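How to Write an Issue Summary for a Comics Wiki

An issue summary tells a reader what happens in one comic, in order, without opinions. It is the part of a wiki page that people read most and the part new editors get wrong most often. The steps below use an issue of Nasley, the superhero series set in the harbor city of Skokberg, but they work for any monthly title.

What you need

The issue itself, in print or digital. The issues on either side of it, if you have them. A notebook or a text file. Set aside an evening for your first one. A standard issue gets faster with practice, but a crowded crossover issue never does.
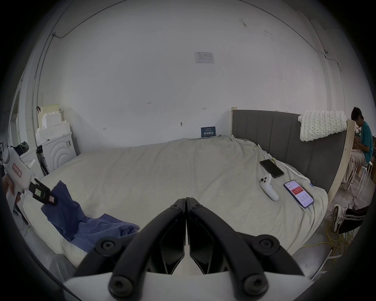 Step 1: Read the issue once without taking notes

Read it through the way you would read any comic. You want to know how it ends before you decide what matters at the start. In Nasley, the opening pages often show a stranger who doesn't come back until the last page, and you can't tell from page two whether he deserves a sentence.

Step 2: Break it into scenes

Go back to page one and write a line for each change of place or time. Don't write full sentences yet. My notes for one issue began like this:

Agbeko at the ferry dock, waits for the courier
Skevby police station, mayor on the phone
Flashback, Agbeko and her brother on the roof
Dock again, courier arrives, wrong briefcase

Keep the page numbers next to each line. You will need them when another editor disagrees with you about who was in the room.

Step 3: Decide what to do with flashbacks

Most wikis want events in the order the comic shows them. If the flashback sits in the middle of the issue, it goes in the middle of your summary. Introduce it with a plain phrase such as "Years earlier" and bring the reader back with "In the present." Some older pages put all flashbacks at the top. Leave those alone unless you are rewriting the whole page.

Step 4: Write in the present tense

Agbeko opens the briefcase. She did not open it, and she will not be opening it. The only past tense you need is for things that happened before the issue and are only mentioned in it.

Use the name the character is using in that scene. If she is in costume and the other characters don't know who she is, use the costume name and link it to her page. Switch when the mask comes off.
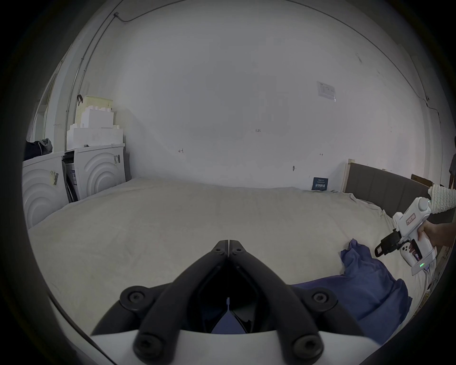

Two or three short paragraphs are enough for an ordinary issue. Each scene from your notes becomes one or two sentences. Fights take fewer words than you expect. "Agbeko fights the guards and escapes through the skylight" covers six pages, and a reader who wants the punches can buy the comic. Quote dialogue only when the exact words matter later, and copy them exactly, including the odd spelling some letterers use.

Step 5: Take out the guesses

Go through the draft and look for anything the comic doesn't state or show. The usual ones are feelings ("she is jealous of her brother"), motives ("he lies to protect the mayor") and foreshadowing ("this will prove important"). If a caption or a line of dialogue says it, keep it. If you worked it out yourself, take it to the talk page.

This is where my own early pages fell down. Bernd Kramer, who was checking new pages at the time, sent back my first summary with more of it struck out than left in. Most of what he cut was me explaining the villain.

Step 6: Fill in the appearances list

List characters in the order they appear. Mark anyone seen only in a flashback, on a screen or in a photo, and mark first appearances. Unnamed people go in only if they speak or affect the plot. The dock worker who gives Agbeko the key counts, and the passengers behind her don't.

Places go in their own list. Skevby is a district of Skokberg, so put it on the line under the city and indent it.

Step 7: Check the length

My finished summaries come out shorter than the first draft nearly every time. If yours passes 900 words for a single issue, something is wrong, usually a fight or a conversation told line by line. Annuals and double-size specials can run longer.

Step 8: Link and save

Link each character and place once, at the first mention. Check that the previous and next issue links work — they break when a series is renumbered. Nasley restarted at issue 1 after issue 78, and there are still pages that send you to the wrong volume. Put the volume number in the page title even where it looks unnecessary.

Write a short edit note when you save. "Added summary" is fine. Leave the page on your watch list for a while, as corrections tend to come in soon after a new summary goes up, and answer them on the talk page with the page number from your notes.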